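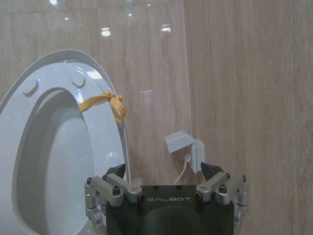 Washroom Refresh at Berge House - Progress Report to the Cenik Fund
27/10/2020

Thank you all once again for standing behind us on this one! When we wrote to you in April we had little more than a plan and a quote from Koker, and it is such a pleasure to tell you that the first washroom is now very nearly ready for our guests.

The shower corner was the part that worried us most, and the part we are now proudest of (we do keep popping in to look at it).

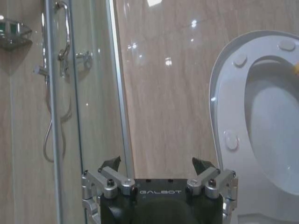
Glass shower enclosure with riser rail and hose, first washroom.

Spending so far stands at $800, with $100 still held back for sealant and small fittings. Mamside has promised us 2 more visits, and we hope the second washroom can start straight after that.

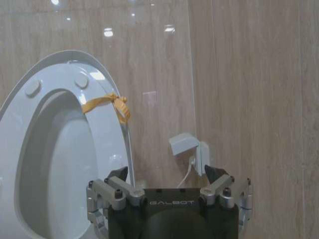 Cleaning is the next thing on our list, and we have been writing a simple routine that anyone on the rota can follow. Lids and seats are wiped on both sides, then the walls from the top down. The yellow-orange tie on the rim of the lid stands out nicely against the tan wall, so we have used it in the routine as the marker for where to start wiping - then on around the rim and over the bumpers. We will send you the finished sheet with our next report.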